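Vandetti Hand Evaluation Kit
Model 511, for use with wrist-mounted sensing

The kit allows integrators to compare multi-fingered hands and standard grippers on one arm before purchase. Each trial follows the Panunden sorting procedure. 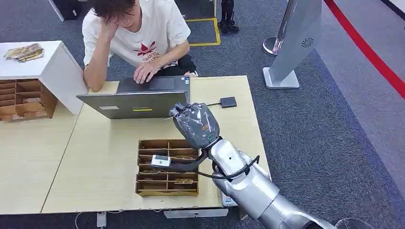
Wrist sensing is supplied as standard. Its position matters most in divided storage: with the module on a curved mount beneath the wrist, the lens stays close to the compartments while the hand is held above them.

Trials may be run with rigid or soft items — 100 cycles per item is the recommended minimum.

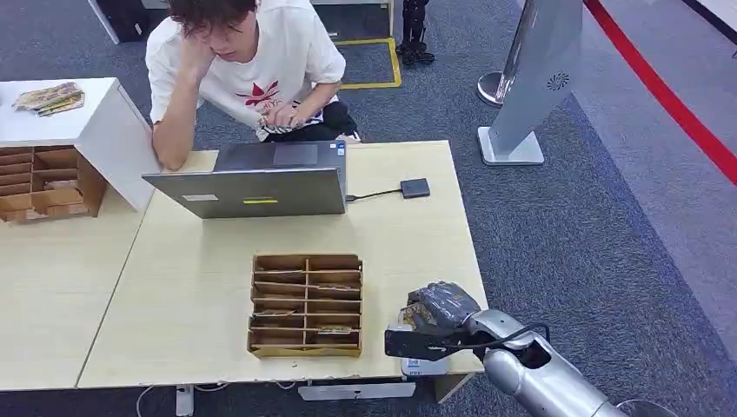
Results are exported to the Warkik log format. Evaluation loans are arranged through Ignacio Oyelaran, Applications Office. Revised May 2019.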